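Section 4: Mixing Your First Batch of Grout

By now your Rindari tiles have been up on the wall overnight and you're probably itching to get the lines filled in. We understand! Grouting is the part where it all starts to look like a real wall, and it goes quickly once you get moving, so please read this whole section through before you open the bag.

Before you start

Each bag of Rindari Fine Joint makes enough for up to 26 square feet of wall with narrow joints. If your tiles are small you'll have more joints to fill, so go by the chart on the back of the bag and round up. It's much nicer to have a little powder left over than to run back to the store on a Friday evening with half a wall done.

1. Measure the width and height of the tiled area and multiply them. Take away any windows or outlets, then write the number down somewhere you won't lose it (the inside cover of this booklet is fine).

2. Pull out all the spacers and scrape away any adhesive that has squeezed up between the tiles. A plastic scraper is kinder to the glaze than a screwdriver.

3. Weigh out 1000 grams of powder into a clean, dry bucket. Put on your dust mask first, and keep it on until the water is in.

A calculator and a plastic bottle.

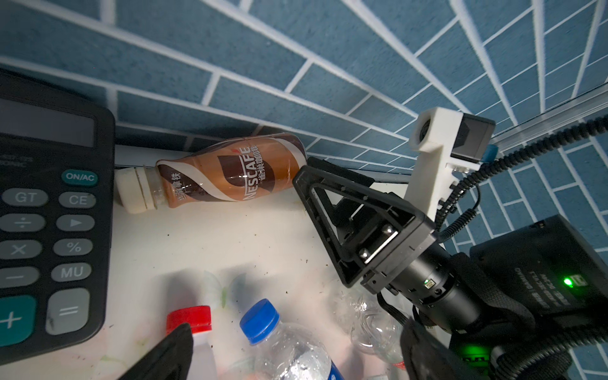
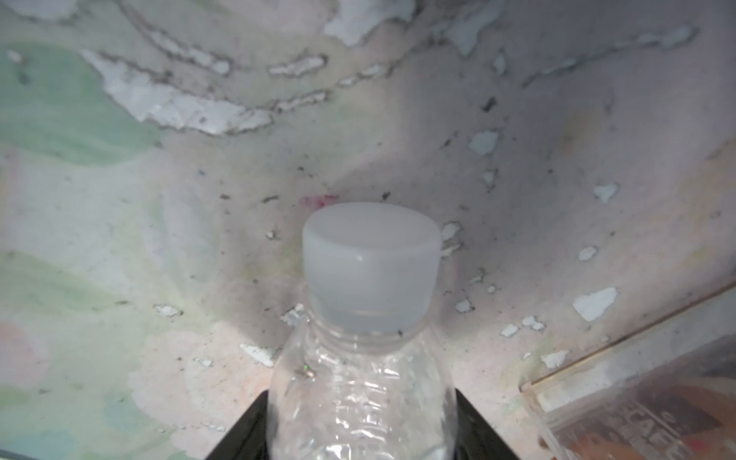 4. Pour about three quarters of the water listed on your bag into the powder and stir slowly, scraping the bottom and sides as you go. Add the rest a splash at a time until the mix feels like thick peanut butter and holds on the trowel when you tip it.

5. Let the mix stand for ten minutes, then stir again without adding any more water. It will have stiffened up a bit, and a good stir brings it right back.

CAUTION: Wet grout can burn your skin. Wear waterproof gloves, and if you get any in your eyes, rinse with plenty of clean water and call a doctor.

NOTE: Use the mix within 60 minutes. Don't try to loosen old grout with water, as it will dry pale and crumbly. Never pour leftovers down the drain, either. Let them harden in the bucket and put them out with the trash.

If you're missing a chart or your bag arrived damp, ask for replacement kit 1478 at the store where you bought it.

When your mix is ready, go on to Section 5, Filling the Joints.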